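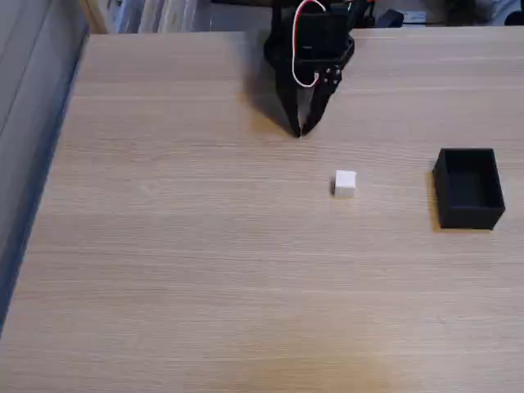 **Shirin Shirazi**, arm build and recordings, Prikville shared workshop

# sasusetti-cube-box

Recordings from the small arm on the oak-colored table. One task: pick up the white cube and put it in the black box. The box stays on the right side of the table and the cube starts somewhere to the left of it.

Last updated 12/02/2022.

## Contents

- `episodes/` has 1246 recordings, one folder each
- `calib/` has the joint offsets, redone in October after the jaw servo was replaced
- `parts/` has the print files for the fingers and the box

Each episode folder holds the video, a CSV of joint positions and a `notes.txt`, which is often blank. The CSV is logged at 10 Hz. Video and CSV share a start time but drift a little on long takes. Use the timestamps, not the row numbers.

## Gripper

Two black fingers driven by one servo. Zero in the CSV means fully closed. Leave slack in the red and white cable when you refit the motor, or it pulls at the bracket when the wrist turns.

## Known problems

- Failed grasps are kept and marked `fail`. Behrouz Bagheri did the marking.
- Shadows move between sessions. No correction was made.
- The wrist offset in `calib/old` is wrong by 2 degrees.

## To do

- Merge Xuelian Dai's playback script
- Second camera angle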